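Home | Stories | Essays | Back Issues | Submit | About

We use cookies to remember your reading settings. By continuing to read you agree to this. Accept | Manage

The Rose Sheet

The bus to Clukberg left at six, and at ten minutes past two I had still not packed anything. I had the bag open on the chair. I had a list, written on the back of a gas bill, and the list said to do the bed first.

My sister wrote the list. She has always believed that a person can't think in a room with an unmade bed, and when she called that morning she asked if I had done it yet and I said yes. Then I went and ate a peach over the sink.

I was leaving the apartment for good. It was on the second floor above a shop that had sold Cenico sewing machines, and after that luggage, and after that nothing. I had lived there for four years, two of them with my husband and two without. He had not died. He had moved to the coast to work on the ferries, and he sent a card each October, near my birthday but never on it.

The landlord wanted the keys by five. He was keeping the deposit on account of the bathroom door, and he would buy the bed and the stove from me for 90 dollars together. I had said 120. We had talked about it on the stairs for a long time, and at the end of it he said 90 again, in the same voice, and I said fine.

So the bed was staying and what was on it was coming with me.

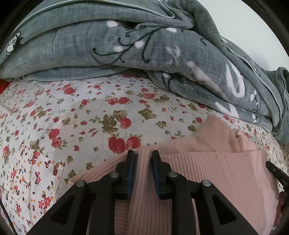
Story last changed: Saturday, August 16, 2025

I had pushed the blanket up out of the way when I got up, and it was still there in a long heap. It was the gray one with the printing on it. My sister's boy had picked it out for me when he was five. He liked the little face on it, and for a year or so he asked about the face whenever he called. Had it slept well. Was it hungry. I used to make up answers. He was eleven now and he asked about my phone.

I pulled the blanket off the bed and tried to fold it alone, which I have never been good at. I held two corners under my chin and lost the other two. In the end I laid it on the floor, got down on my knees and folded it there, pressing out the air with my forearms. It made a thick square that I knew would not fit in the bag. I put it by the door anyway. I thought I might carry it on my lap.

The sheet was the one with the roses. I bought it at the Skitarar market the week my husband left. The old sheets were plain blue and belonged to both of us, and I didn't want them, so I gave them to the woman across the hall and went out and bought the loudest thing I could find. The man at the stall told me it would fade in a summer. It didn't. I washed it every second Sunday for two years and hung it out the back window, and people in the yard used to call up to me about my garden.

I sat down on it to rest for a minute. Then I lay down on it with my shoes on.

The ceiling had a stain that I used to think was shaped like a boot. I looked for the boot and couldn't find it. There was just a stain. Down in the street someone was trying to start a car, and he would wait between tries, being sensible about it, and then try five times in a row.

I got up at a quarter to three and began on the clothes.

My way of packing is to put everything on the bed and then be ashamed of how much there is. I emptied the closet first, and then the two drawers, and then the hooks behind the door. Winter things went at the foot of the bed. Things I wore to work went by the wall. I had worked in the office at the Mahmoud cannery, where you could wear what you liked as long as it could be washed, because the smell got into everything. I put most of those in a trash bag. I kept one skirt.

There was a third pile, near the pillow, for things I hadn't decided on. It got to be the largest.

I found a bathing suit I had forgotten. I found a man's sock, and a belt with an extra hole punched in it with a nail. In the pocket of my raincoat there was an envelope from the bank with a slip inside that said 1,961 dollars, which was what we had in the joint account on the day we closed it. We had split it at the counter. The clerk asked which of us would take the odd dollar, and my husband said I should, and I said he should, and it went on until the people behind us began to sigh. I took it. I spent it on a coffee in the station and drank the coffee standing up.

I put the slip in the trash bag with the work clothes. Then I took it out again and put it on the third pile.

At half past three my sister called.

"Is the bed done?" she said.

"It's covered in clothes."

"So it isn't done."

"I have to put the clothes somewhere."

"You told me this morning it was done."

"It was, this morning," I said.

She let that go. She asked what I was bringing. I said I wasn't sure, and she said the closet in the back room was small, she had measured it, and I should think about what I really wore. She had bought me hangers. A pack of 50. I told her I didn't own 50 things, and she said good, then they would be enough.

I asked if the boy was home and she said he was at the pool. I asked if he knew I was coming to stay. She said of course he knew, he had moved his own desk out of the back room to make space, and he hadn't complained. I hadn't known it was where he kept his desk. I stood there holding the phone and looking at the piles.

"Are you still there?" she said.

"Yes."

"Is the pink thing coming?"

"What pink thing?"

"You know what pink thing," she said. "It's mine, and I want it back."

She had lent it to me nine years ago, for a weekend. I had been telling her ever since that I must have left it on a train.
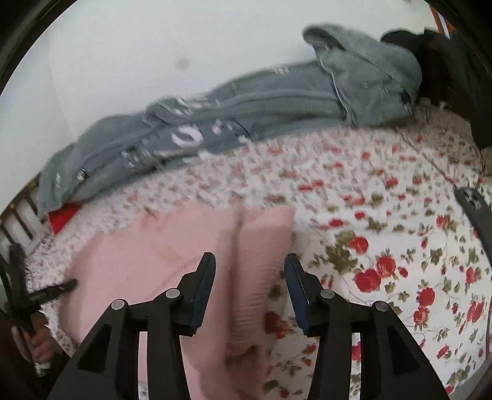
I turned it over to look for the place where I had burned it. I had burned it in the first month, with an iron, and that was the real reason for the train. It was a small mark near the hem, the size of a thumbnail, and I had looked at it so often that I could have drawn it. Now I had to hunt. I went along the hem with my fingers twice before I felt the stiff spot, and even then I had to take it to the window.

Nine years. I had been invited to her house for every holiday, and each time I thought about that pink thing before I packed and left it at home. Once she came to visit, and I hid it in the oven. My husband turned the oven on to heat up some rolls, and I came across the kitchen so fast that I knocked over a chair. He laughed about it for days. He said I should just tell her. He said it was only clothing, and she was only my sister, and I told him he had no brothers or sisters and should stay out of it.

I folded it. I folded the sleeves in behind and then I folded the whole thing in half, and I put it in the bag first, at the very bottom, so that I would have to take everything else out before I could change my mind.

After that it went quickly. I took the winter things, because winter would come in Clukberg too. I took the skirt and the bathing suit. The third pile I split in half with my arm, the way you would divide dough, and the half on the left came with me and the half on the right went into the trash bag. I didn't look at which was which. Later, on the bus, I found that I had brought the belt and not the raincoat.

Then there was only the sheet. I pulled the corners off the mattress, and it let go of the last one with a snap. The mattress underneath had a long yellow line down the middle where the two of us had never slept. I shook the sheet out the back window. A bobby pin fell into the yard. One of the women down there looked up and said, "Nice roses," and I said, "Thank you, I'm leaving today," and she said, "Oh," and then, after a moment, "Well, they're nice."

I wrapped the blanket in the sheet and tied the corners across the top so that I could carry it by the knot. It looked like something from an old movie about people fleeing a town.

The landlord was on the stairs at ten to five. He counted the money out onto the banister and held it there with one finger until I gave him the keys. He asked if the bed was clean and I said it was. He asked where I was going, and I told him, and he said his meter reader came from Clukberg and was an honest man.

I walked to the station. On the way I passed the bank, and the bakery, and the board outside the cannery where they put up the number of cases packed that week. It was 2,784. I had typed that number, or one like it, every Friday for four years, and I had never gone outside to see it on the board.

The driver wanted to put my bundle underneath with the bags. I said I would hold it. He said it was a long ride, and I said I knew that. I got a seat on the left side by the window and put the bundle on my knees with the knot facing me, and when we were out past the last houses I undid one corner and got my hand in under the roses, and felt around for the gray blanket until I had hold of it.

My sister was waiting when we got in. She had brought the boy. He was taller than I had been told, and his hair was wet. He took the bag from me and then he looked at what I had in my arms.

"Is that the one with the face?" he said.

I said it was.

"I'll carry it," he said, and gave the bag to his mother.

She set it down on a bench and unzipped it right there in the station, and began taking things out.

More stories
The Weighing Room
A Cousin at the Door
Four Letters About a Goat
What the Piano Tuner Charged
Low Water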